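Perla Cuautle wants fewer demonstrations, and she knows how that sounds. Her group at Jalladthorpe has spent the best part of a year trying to show that a simulated arm can learn a simple tabletop task from 136 examples picked with care, where the usual practice is to throw in 600 and hope.

I went expecting to be talked into it. I came away about half persuaded.

The method is called Dullness, after what it removes. A program scores every example by how much it resembles the ones already kept, and the dull ones go. "Most of what we feed these systems is the same movement again," Cuautle says. "You pay for it in computer time and you learn nothing from it."

The tasks are plain ones, built around a cup and a bin on a tabletop, and all of them are run in simulation. The trained arm was given 1392 attempts in all. On the trimmed set it managed 694 of them, a shade under half.

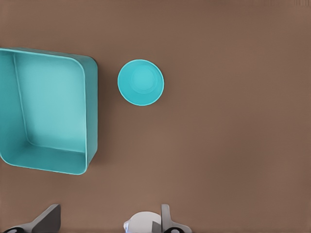
Contreras, who reviewed the work, is quoted in the group's own notes as saying that a success rate of one in two tells you very little when the table is this tidy, and that a method for throwing away repetition ought to be tried somewhere with less of it.

Cuautle doesn't argue much with that. "It's fair. The full set did slightly better, too, and we say so in the paper." How much better? "Enough that I'd mention it, not enough that I'd pay for it."

That is where I have trouble. Whether the gap is worth paying for depends on what a failure costs, and in a simulator a failure costs nothing. I asked when she would try it on a real arm. A second round, called Savden, is meant to do that - but she wouldn't give me a month.

"I'd sooner be slow," she said. "We've all seen the other sort of result."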